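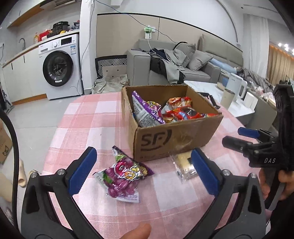

Figure 6. Both grippers over the work table, with two items on the cloth and three packets in the box.

6. Recording a box-and-table task

This section covers recording with two hand-held grippers in a home or other lived-in space. Complete Section 5 (pairing and clock check) first. The steps are the same for packing and unpacking. Only the starting layout differs.

6.1 Before you start

You need:
Two hand-held grippers, charged
One open cardboard box
Three to six packaged items from the Burkico item list
A table with room to move on at least one long side
The task card for the session

Note: Leave the room as it is. Sofas, kitchen counters, kettles and clothes in the background are wanted in the Arnwood set. Remove only papers, screens or photos that show names, faces or addresses.

6.2 Setting the table

1. Put the box toward the far side of the table with its flaps folded out of the way. The opening must be in view of both gripper cameras when the jaws are over the near half of the table.

2. Place the items as shown on the task card. For a mixed start, put some in the box and some on the cloth. Items may lie at any angle, and packets in the box may stand or lie flat.

3. Route each cable away from the jaws and over the outside of your forearm. A cable may show at the side of the picture but must not cross the space between the jaws.

4. Open and close each gripper fully three times. Both pads should meet along their whole length. If they meet only at the tip, tighten the screws near the pivot and try again.

Caution: Do not record with a loose or torn pad. Episodes made this way look normal on playback but the jaw width readings are wrong, and they cannot be repaired later.

6.3 Recording an episode

1. Hold both grippers above the table with the jaws open and keep still until you hear the start tone.

2. Move one gripper to the first item. Approach from above for flat packages, and from the side for upright bags.

3. Close the jaws until the item is held, then lift. Do not squeeze harder than you need to. Thin snack packets can burst at the seam.

4. Carry the item to its target and lower it before opening the jaws. Do not drop it from height.

5. Repeat for the remaining items. Either hand may be used, but do not touch the items or the box with your fingers while recording.

6. Return both grippers to the starting height, hold still, and press Stop.

An episode normally takes around 18 seconds per item. Slower is fine. Long pauses in mid-air are not, so decide on the order before the start tone.

6.4 Mistakes during an episode

If an item slips and lands on the table, pick it up again and carry on. Mark the episode R (recovered). These are useful for training and should be kept.

If an item falls on the floor, stop and mark the episode X. Put the layout back as on the card before you record again.

If the two grippers knock together, stop and repeat the clock check in Section 5 – even a light knock can shift a camera mount.

6.5 Changing the layout

Change the position of at least two items after every episode, and turn or move the box after every fifth. Change the tablecloth when the task card asks for it. Patterned cloths are allowed, including checks.

The target for one home is 200 accepted episodes. Sessions in the Carnach homes recorded before May used a target of 131 and do not need to be topped up.

6.6 Uploading

1. Connect both grippers to the Skoryk dock and wait for two steady lights.
2. Enter the home code and the task card number.
3. Check that the left and right file counts match.
4. Press Send. Do not unplug the dock until both lights go out.

Error 438 means the left and right recordings have different lengths. Open the episode list, delete the unmatched file and send again. If the error comes back, keep the files on the grippers and contact Rostyslav Didenko.

Questions about task cards and item lists go to Tamara Fedoruk.

Section last revised 5th November. Continue to Section 7, Cleaning and pad replacement.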